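Call for participants: comparison of gripper controllers, remote and on site

The Cunari group is looking for people who want to help us compare two controllers for a parallel gripper. We call them Zima and Roussel. Zima is the older one and most of our work until now was made with it. Roussel was written last winter by Valentin Riviere and has been running in simulation since March. We believe Roussel is smoother when the fingers close, but this is the opinion of the persons who wrote it, and we would like to hear from others.

You do not need to be an engineer. For the first part we even prefer people who have never driven a robot arm. You will sit at a normal computer and look through the wrist view, which is the same for both controllers, and you will open, close and move the gripper with a small hand controller. 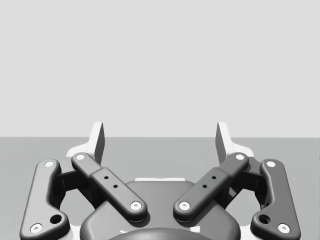

Wrist view in the simulator, fingers open, no object on the table.

What you will do

The study has two parts. In the first part you get used to the view and to the buttons, with an empty table. You open and close the fingers, you bring them lower, you turn the wrist. There is no score in this part and you may ask anything you like.

In the second part we put simple shapes on the table, one after the other, and you try to lift each of them and to set it down again. Each participant makes 38 lifts. You will use both controllers, but we will not tell you which one you have at the moment. After each change we ask you to fill in a short form: was it easy to stop where you wanted, did the fingers feel late, were you tired. Please write what you think also when it is not kind to us. The last form of this sort was too polite and we could not learn much from it.

One session takes about 100 minutes with a pause in the middle. Tea and coffee are there if you come to us. Those who join from home need a computer with a mouse and a stable connection, and we send the hand controller by post.

Paid position: session assistant

We also look for one assistant, part time, for nine weeks. The assistant welcomes the participants, starts the simulator, changes the controller between blocks and keeps the log in good order. It is quiet work and it asks for patience, as the same explanation must be given in the same words to each person.

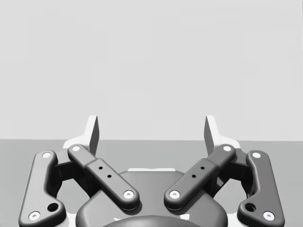 Page 2

The assistant will work mostly with Odette Hamel, who prepares the trials, and with Gaspard Hamel for the recordings. You should be able to

- read and write English well enough to take notes during a session
- use a command line for simple things (start, stop, copy a folder)
- be present on at least two afternoons each week
- notice when something on the screen is not as it was the day before, and write it down

Knowledge of Python is welcome but we can teach what is needed. Experience with a real gripper is not asked. Later in the project the better controller will be tried on the arm in our Dasotow workshop, and if the assistant wishes to stay for this, we can discuss a longer contract.

Who cannot take part

Please do not apply as a participant if you have worked on Zima or Roussel, or if you share an office with somebody who does. You must be 18 or older. If you wear glasses, please bring them, because the view of the fingers is small on the screen.

How to apply

Write to Solène Le Goff at the Cunari office before October 4, 2021. Participants should say if they prefer to come or to join from home, and which hours are possible. For the assistant position we ask for a CV and a letter of one page, in English or French. Questions about payment and travel costs go to Sheila Sugden, extension 149.

All letters will be answered, but in busy weeks it can take some days.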